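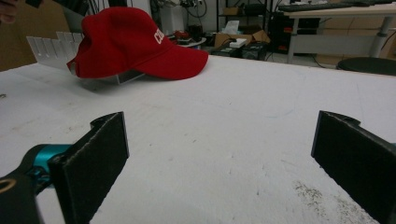 Red cap, white table. Episode thoughts below, get a snack 🧵

**1/** Okay, I finally caught up on *The House at Hekdale* and I have so many feelings about episode 226 that I'm going to have to split them up, sorry in advance to anyone who follows me for recipes.

**2/** So Leela finally reads the letter. The one her aunt has been hiding in the sewing box since February! She reads it standing up in the kitchen with the rice boiling over behind her, and she doesn't say a word for the whole scene – and Fernanda Prata plays it so quietly that I had to put my tea down.

**3/** Meanwhile Ravi is off at the Ghoneim mill signing papers he hasn't read. Again. Ravi, sweetheart, you lost the orchard this way in episode 100 and you're about to lose the mill too. Please borrow somebody's glasses.

**4/** I did like the dinner with the uncle (Booker Delacroix, who I was so ready to dislike when he joined). He knows about the letter, she knows he knows, and they spend the entire meal talking about curtains. My mother's side of the family has had that exact dinner.

**5/** One grumble. The flashback to the Hasstead wedding ran way too long, and we've seen most of it before. I'd have traded all of it for two more minutes with the sisters on the porch, who haven't had a proper conversation in 40 episodes.

**6/** For those asking, the new writer is Rachid Berrada, and I think you can hear the difference. People finish their sentences now. The cousins are even funny, when they used to just stand in doorways looking worried.

**7/** My guess for next week: Leela doesn't confront anybody. She packs a bag, gets as far as the bus station, and Ravi's mother is already sitting there with two tickets. If I'm wrong you may all tease me, my sister certainly will.

**8/** Replies are open but please mark your spoilers, a few of you are still back before the flood and I want you to enjoy it the way I did (with tissues, and a blanket over your knees).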